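Students at Drimdale Secondary have until July to finish a parts-sorting arm for the regional robotics challenge at Skilau, and the club moved on to small components after school last week.

The task sheet asks each team's arm to pick up loose electrical parts, move them 300 millimetres and set them down in the correct tray. Teams get three runs and 80 points are on offer for sorting alone. Wired parts are worth the most because the leads tend to snag, and the Drimdale group has chosen to start with those. Push-pull solenoids with their leads still attached are the current practice pieces, laid out on a glossy orange surface. 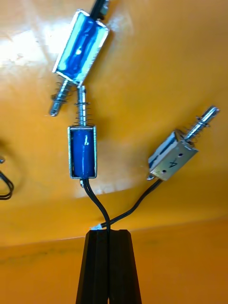 Priit Paju said the club should spend less time on the arm's speed and more on where it takes hold, as a solenoid picked up by its lead will swing and miss the tray. He would like to see the students write down every failed pick before they change any code.

The club has spent $2,593 on the project so far, most of it on motors and a replacement controller. Foner, a local electrical supplier, donated the solenoids. The students wrote the control program themselves and are now working on how the arm tells one part from another under bright light.

Reinhold Lenz runs the sessions in the metalwork room. New members from any year level are welcome, and no programming experience is needed. Permission forms are at the front office and should be returned by 11/04/2019.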